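Search products, guides and more
Home Mattresses Toppers Children's Care advice Contact
Reading time: 2 min

The Geltora Low Quilted Mattress

We have been making mattresses at Plelside for a good long while now, and the Geltora is the one our customers write to us about most (often with lovely stories attached!). It was drawn up by Ottó Dobos for low beds and floor frames, where an ordinary deep mattress looks like a loaf on a saucer and makes climbing in harder than it needs to be for little legs.

The core is a single piece of medium-firm foam, 12 cm deep, with a quilted cover that zips off on three sides. The standard size is 80 cm wide, and we'll happily cut to other widths if you send us your measurements — inside edge to inside edge, please, and measure twice.

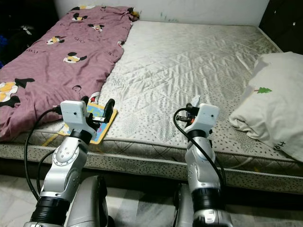 Bedtime stories were on our minds when we chose the edging. Parents do sit on the side of the bed, sometimes for a whole chapter and then another one after that, so the front edge is a touch firmer than the middle and springs back nicely when you get up. Krisztina Dudás in our sewing room tried four different stitch patterns before settling on this one, and she is still rather fond of the second.

Looking after it

Wash the cover at 40 degrees and dry it flat if you have the room. Turn the mattress head to foot every June or so, and stand it up to air for an afternoon while you're at it. The foam itself shouldn't be washed. For spills, a damp cloth and a little mild soap will do.

Delivery

It arrives rolled, in a box that one person can manage on the stairs. Give it 10 hours to fill out before anybody sleeps on it. Spare covers are kept in stock — ask for Hajnalka Szabó when you ring.

Page updated March 15, 2023

Back to Children's Next product Basket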